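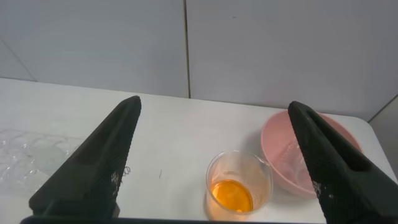 Practice bench, white table: beaker with orange-yellow liquid, pink bowl.

TURKNESS SCIENCE ROOM
Minutes of the October meeting

Present: Visitación Collado (chair), Hanneke De Graaf, Senthil Gounder, Aníbal Lobo
Apologies: Wilma Schouten

1. Minutes of the previous meeting
Approved with one correction. The order placed with Storik was for 30 test tubes and had been recorded under the wrong item.

2. Glassware and containers
Ms. De Graaf reported that the stock list had been checked and now stands at 344 pieces, including those on loan to Treseo. Beakers with a chipped rim are to be withdrawn and entered in the breakage book. It was agreed that colored water for the pouring exercise would be prepared in beakers of one size only. 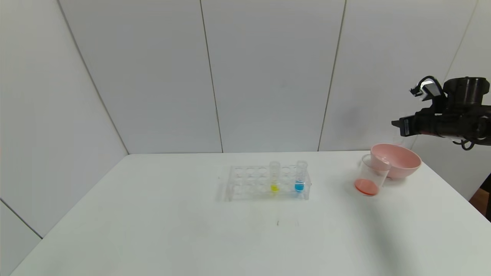 3. Racks and layout of the table
Mr. Gounder presented the proposed layout for the color exercise. The clear rack is to stand toward the back of the table, with the tubes kept upright and the cup and bowl to the right. Members noted that small amounts, such as the yellow and the blue at the bottom of the two tubes, are easy to compare against a white surface, and the present table will therefore be kept. The level to which tubes are filled was left to the session leader - the instruction sheet will be changed accordingly.

4. Purchases
A quotation from Van Loon for a second rack and replacement tubes was received. The limit of 1000 for the current term was confirmed. Mr. Lobo will ask for a revised delivery date.

5. Clearing of the table
The chair proposed that the middle of the table be cleared and wiped down after every session, including the short one on Sunday.

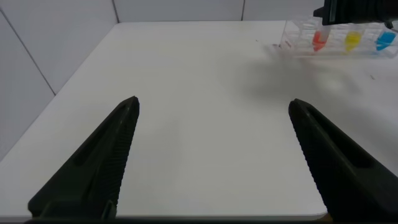

Wilma Schouten, in written comments read to the meeting, supported the proposal but asked that drying cloths be stored nearer the sink, and that the last group be given ten minutes for the work. Both points were accepted.

The meeting closed at 4:40 p.m.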